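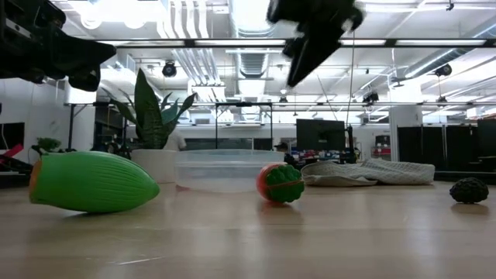 Thursday, play food bench

Started the sort of the play food set before it goes back to the toddler room. Big table by the window, wiped down first. The top is glossy enough now that everything on it throws a reflection. The scratch near the front is still there. It's shallow and I'm leaving it until the summer refinish.

Out so far: the big green corn, the red and green one, the blackberry. Plastic tub at the back, mesh bag next to it. Left the plant where it was.

Notes by piece

Corn. The biggest piece in the set. Grooves run the length of it and they hold crumbs. Soft brush and dish soap, no scrubbing pad. The orange-brown end is blunt and fine for small hands. Check the tapered end for a mold line, and if there is one take it down with 500 paper, then 3000.

Red and green. Still don't know what this is meant to be. Yen-ting thinks a strawberry that went wrong in the mold, I had it down as some kind of pepper. Entered on the sheet as "red/green, small" until one of us finds the Wummont leaflet. The bumpy half needs the brush, the smooth half only needs a cloth.

Blackberry. Small. Goes through the choke tube before anything else. If it fits inside, it moves to the Nadar box for the older group and gets crossed off here. Keep it well away from the other pieces until that's done so it doesn't get swept in with them.

Storage

The sheet says 66 pieces for the full set. Plan is 12 to a bag, by size and not by color. Color sorting last January meant the heavy pieces all ended up in one bag and the seam went.

Mesh bag: wash cold, hang it, no dryer. It creases badly when it's left in a heap but the creases don't matter.

Tub: cloudy walls are wear, as far as I can tell, and I don't expect them to wash clear. You can still tell roughly what's inside. Label goes on the long side, below the rim.

To do

Choke tube is in Yen-ting Liao's drawer, ask before lunch
Order another small brush
Find the leaflet
Copy the piece list to the inside of the cupboard door

Stopping at 3:40. Rest of the set tomorrow morning, starting with the small pieces.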